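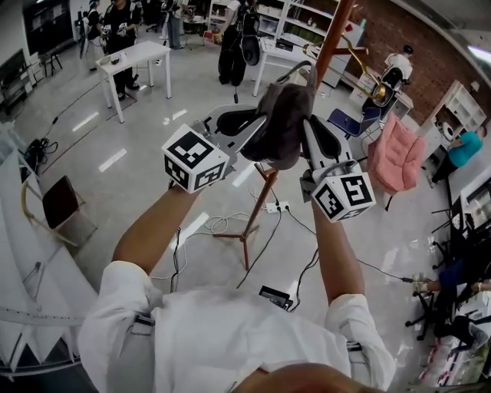
Vol. 20, p. 68

Figure 3. A dark gray garment held up near a wooden coat stand.

3.2 Storage of outer clothing in small apartments

Households in the Eide sample kept more coats than their entry halls were built to hold. The floor plans date from a period when one closet by the front door was thought to be enough, and later renovations often removed that closet to widen the kitchen. Residents made up the difference with hooks, chair backs and freestanding coat stands (Figure 3).

We mailed the survey to 2000 addresses in May and received more than 200 usable replies. Ojala's earlier work in Farkari found that tenants stored winter coats by the door all year — even where a basement locker came with the lease. Our replies show the same pattern. Distance to the locker mattered less than whether the stairs were shared with other tenants.

Owners and renters differed in one respect. Owners tended to fix rails to the wall, while renters bought furniture they could take along when they moved. Length of lease had no clear effect on this choice, though the question was worded poorly and several respondents skipped it. Household size is taken up in Section 3.3.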